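Bench Notes: Looking After the Paired Arms on the Flisska Cell

The Flisska handling cell was returned to regular use in March 2021, following a full service by the technical staff at Welach. Members who book time on the cell are asked to read this item before their next session, as several of the daily checks have changed.

The service was prompted by a gradual loss of accuracy in one arm. Over several weeks, operators had reported that the gripper was arriving slightly to one side of its target, and that the error grew as a session went on. Inspection found two causes. The horn screws on the shoulder servo had worked loose, and the cable running to the wrist had been tied too tightly, so that it pulled on the joint whenever the arm reached across the table. The servo itself was sound and was kept in place. The screws were removed, cleaned, treated with a medium-strength thread compound and refitted. The cable was replaced with a longer one, and slack must now be left at every joint.

Both arms were then returned to their zero positions and calibrated again. Staff ran 600 short moves on each arm without a load, checking the screws at the halfway point and at the end. After that, work moved to the standard handling set, which consists of light produce shapes and an open cardboard tray. The set is inexpensive and easy to replace, and its rounded pieces show up a poorly aligned gripper quickly.

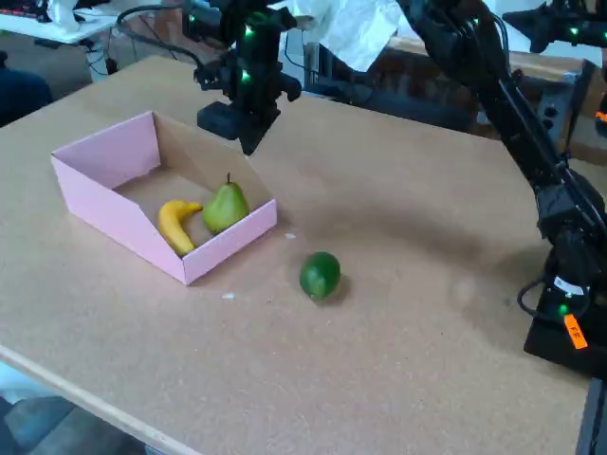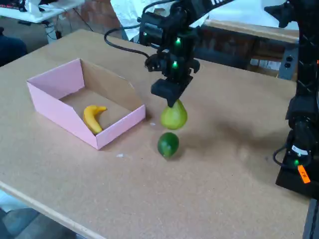

Horacio Bravo wrote to the editor after reading a draft of this item, and asked that the warm-up period be given more weight. In his view, most of the drift reported last winter would have been noticed sooner if operators had let the servos reach working temperature before checking the zero position. He recommends 11 minutes of slow, unloaded movement at the start of each session, and would like the time written in the log along with the result of the check. He added that the cables should be looked at with the arm fully extended as well as at rest. A cable that hangs freely when the arm is folded can still pull tight at full reach.

The technical staff have accepted both points, and the start-up sheet has been revised. Operators should now proceed as follows.

Before switching on, confirm that the base clamps are tight and that no cable is caught under a bracket. Switch on the power supply and wait for the indicator lights on the servos. If any light fails to come on, switch off and report the fault. Do not unplug a servo while the supply is live.

Complete the warm-up, then send each arm to its zero position and compare it with the alignment marks. A difference of more than 6 millimeters at the fingertip should be reported before any work is done.

At the end of the session, support the arm by hand before releasing torque. Two of the brackets replaced during this service had been bent by arms dropping onto the table.

The horn screws will be checked again after 2000 cycles, or in April, whichever comes first. Spare screws and cable ties are kept in the Drindell cabinet, and anything taken should be entered on the sheet inside the door. Questions about the revised procedure may be sent to Mavis Kowalczyk at the Mansilla office.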